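A Room at Villanueva: Ah-rin Woo on Open Calls, Bad Applications and Good Luck

The first time Ah-rin Woo applied for an artist residency, she sent the wrong file. She had meant to attach a portfolio of her drawings and attached her electric bill, and she only found out when a very polite email came back asking whether the bill was part of the work.

"I thought about saying yes," she told me, laughing so hard that she had to put the phone down for a moment. "I was twenty-three. I had a friend who would have said yes and probably gotten in. But I wrote back and said no, I'm so sorry, I still owe that money."

She did get in, two years later and somewhere else, and she has been on one side or the other of the open call ever since. These days she runs the residency program at Villanueva, a former seed warehouse with a leaky north wall and wonderful light, where young artists come every October to live, work, eat a great deal of soup and show one another what they've made. Applications for the next round are open now, and I wanted to ask her how a person gets one of those rooms.
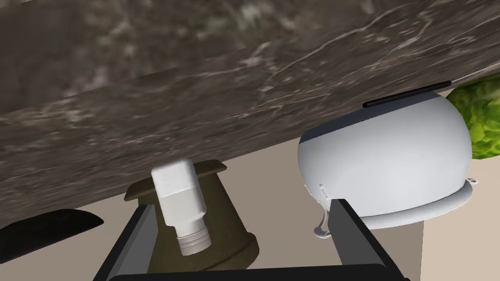
Interview by Bello Afolabi
January 16, 2021

We talked for most of an afternoon, which was longer than either of us had planned, and I should say that a good part of it was about cooking. When we did get back to the residency, I asked first about the numbers, as I suppose every applicant does. The last call brought in 1491 applications, up from 565 the time before, and Ah-rin still seems a little stunned by it.

"We had a spreadsheet, and the spreadsheet just gave up," she said. "I read the first hundred at my kitchen table with a pencil, the way I always had, and then I looked at the rest and called my sister and asked her if I could borrow her dining room."

Every application gets two readers, and the readers don't see names or schools until the second round. That was her idea, and she had to argue for it. Some of her colleagues felt that knowing where a person had studied helped them understand the work. Ah-rin, who never finished her own degree, felt otherwise, and she can be quite stubborn in her gentle way.

So what does she look for? She took a long time over this one, and I could hear a kettle going in the background.

"I like it when somebody tells me what they're stuck on," she said. "People write these statements as if they've already solved everything, and I think, well, why do you want to come here then? Stay home, you're doing great! But if you tell me you've been trying to make a puppet walk down a staircase for a year and it keeps falling over, I want to give you a staircase."

(There was such an applicant, she assured me. The staircase at Villanueva is very steep.)

She would also like people to stop sending forty images. Ten is plenty, and if the third one is the best, put it first. A short statement in plain words is better than a long one full of borrowed language, and applicants who aren't comfortable writing in English may send a voice recording in whatever language they like. Each artist receives a stipend of $900, a room, a shared studio and a train fare, and she knows the stipend is too small.

"I say so every year, out loud, in front of the people who could change it," she said. "It has gone up twice. I'm going to keep saying it."

I asked about the artists who have stayed with her. She talked with great fondness about the pair who met there and went on to start Waritz, a touring shadow theater that plays mostly in libraries and school gyms, and about a young composer whose piece "Grundeo" was written for the warehouse's old freight elevator and four singers. The elevator has since been repaired and no longer makes the right noise, and she regrets this deeply.

The coming round will end, for the first time, with a public weekend called Pleteline, with open studios, a long shared supper and performances in the yard if the weather allows. Plans are being kept loose for now. The last group did everything over video from their own bedrooms, and Ah-rin found herself mailing them packets of soup mix so that they could at least eat the same supper.

"One of them mailed me back a drawing of the soup," she said. "It's over my desk. It isn't even a good drawing, and I've told her so, and she's coming in October to draw it again."

Applications are open to artists aged 18 to 30 working in any form, and there is no fee to apply. Ah-rin asks that you check your attachments before you send them.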